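24/03/2019

Glaze and slip notes, Ellholm workshop

Opened the second sack of Calloway ball clay this morning. The supplier says it's the same clay as the first sack. I don't believe that and haven't since I put my hand in it. It's greyer and it slakes slower, and there's a bit of grit in it that I can feel between finger and thumb. Could be mica, could be sand off somebody's floor. Their sheet gives one analysis for both batches, which tells me they ran one analysis.

Made up casting slip from it anyway, same recipe as last time, same deflocculant. Left it to stand over lunch and stirred again. It poured like yoghurt. The last lot poured like cream at the same weight. Added a few more drops of deflocculant and it loosened, then went stringy, so I've gone past where I wanted to be. Start again from dry, don't try to rescue it. I always try to rescue it and I always lose the afternoon.

The Rollance people still claim their additive fixes this sort of thing. The leaflet talks about "consistent flow across clay sources". I've put it in two mixes now. The first did flow better, but I'd also sieved that one twice, so what does that show? The second did nothing I could see. I'd want the same slip split into two buckets, one with and one without, sieved the same number of times, poured into the same mould in turn. Until one of us does that I'm not ordering any more of it, and I'd ask everyone else not to put it down as a fix in the book.

Glaze tests. The honey glaze has crawled again on the inside of the mugs, mostly in the corner where wall meets foot. The theory in the May notes was dust on the bisque. I wiped half of this batch with a damp sponge and left the other half alone. Crawling on both. If anything the wiped ones are worse, though I wouldn't swear to it, as they were also on the top shelf. So dust isn't the whole story and may not be any of it. My guess is the glaze is going on too thick in that corner and cracking as it dries. Next time: thinner, pour out faster, turn the mug while it drains, and look at it dry before it goes anywhere near the kiln.

Somebody has written "needs more clay in recipe" beside the honey glaze in the book. No initials, no test number. More clay would make it shrink more on drying, so I'd expect more crawling. Please initial things.

Kiln. The Lotent controller said it had reached top temperature and the cones said otherwise. Bottom shelf cone barely leaning, top shelf cone flat. I trust the cones. The controller reads one spot near the roof and knows nothing about what's happening behind a full shelf of bowls. Before we spend money on a new thermocouple I'd like to see one firing packed looser at the bottom. The quote for replacing it was 3,000 including labour, and nothing in it explained why the thermocouple would be right at the top and wrong at the bottom. A bad one would just be wrong.

The matt white is fine. It is always fine and I can't find anything to say against it except that it marks from cutlery. Tried the scouring cream on a marked plate and most of it came off. Haven't tried it on one that's been used for a year.

Colour stains: the blue I mixed for the tiles is weaker than the test tile from last winter. Either the stain was weighed wrong then or I weighed it wrong today. The scales were drifting until I moved them off the windy end of the bench, so I'm inclined to blame today. Reweigh before changing the recipe.

To do: dry mix a fresh slip from the new sack, small amount only. Ring Calloway and ask for the batch number of the analysis, and don't be put off with the sheet again. Split bucket test for the Rollance stuff if there's slip to spare. Put cones on every shelf next firing – middle too, we always skip the middle – and write down what the controller says at the time, before anyone has looked at the cones.

Sieve is blocked at one side. Soaking overnight.

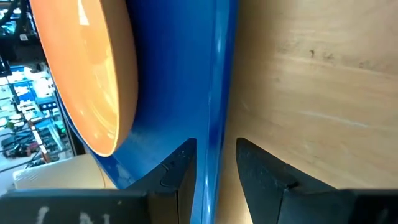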